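Collecting shelf-picking demonstrations with Fonel
Last updated Jun 4, 2018

Before you start

You need a working Fonel install, an arm with a two-finger gripper, and a teleoperation device that Fonel can read. Run the self-check first. If it reports a clock offset on any camera, fix that before recording. Bad timestamps can't be repaired later.

1. Set the task

Write one sentence per task and keep it fixed for the whole batch. "Take the front box from a column on the lower shelf" is a usable task. "Restock the shelf" is too broad and will give you episodes that share almost nothing. Enter the sentence in the task field exactly once and let Sonley copy it to each episode.

2. Set the rate and length

Our batches use a cap of 600 steps per episode. If operators keep hitting the cap, split the task in two. Do not raise the cap in the middle of a batch, or the Ebihara loader will pad every earlier episode to match.

3. Vary the start

Move the arm to a new start pose every few episodes. Change the order of the columns, the depth of each column, and which item is the target. Leave the camera mounts alone. A policy trained from one start pose will follow that path whether or not the box is there.

4. Record

Press the pedal, wait for the tone, then move. Keep the motion slow near the boxes and steady elsewhere. Long pauses are the most common fault in new operators' data, and the model learns them along with everything else. If you pause for more than a moment, discard the episode and start over.

5. Label

Mark each episode as success, failure or discard as soon as it ends. Keep the failures. Gusudis uses them to train the stop signal, and a batch with none is of little use for that step.

6. Check the views

Open several episodes in the Sonley viewer and look at frames where the gripper is near the lower shelf. 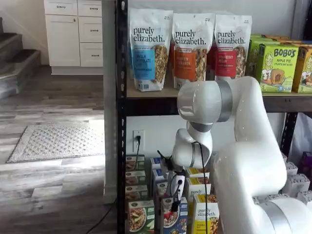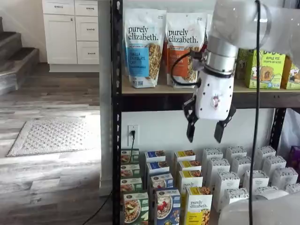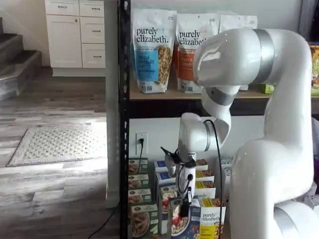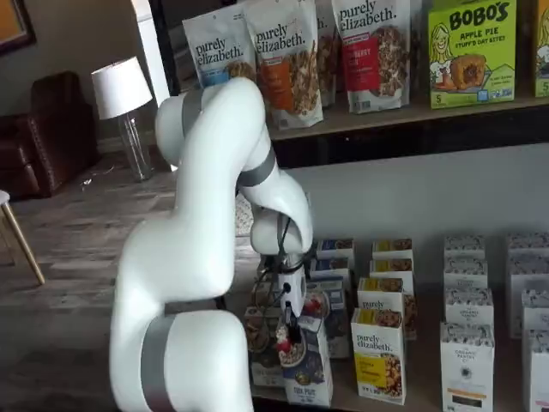
Camera placement decides how much of the approach the model gets to see, so review coverage before you commit to a long session. For every target, at least one view should show both the fingers and the face of the box during the last part of the reach. Watch the arm's own links as well as the gripper. In the last view the forearm comes down on the left and the yellow-banded purely elizabeth box at the front of its column can still be read, while the box under the fingers, with the red berries on it, sits among close neighbors. Targets like that one need more episodes than a box at the end of a row. Tag them "crowded" so the sampler can weight them.

7. Export

Run the export with the default settings. It drops discards, trims the still steps at both ends and writes one file per episode. Compare the episode count in the log with the count in the viewer. If they differ, look for episodes with a missing label.

How much to collect

For one task on one shelf, our first useful policy came from 2000 episodes and reached 81 percent on held-out layouts. Going to 3000 helped mostly with the crowded targets. Adding episodes from layouts the model already handled made no difference we could measure.

Known problems

The pedal tone is sometimes late on the first episode after a restart. Record one throwaway episode and discard it.

The May release of Ebihara ignores the "crowded" tag unless it is lowercase.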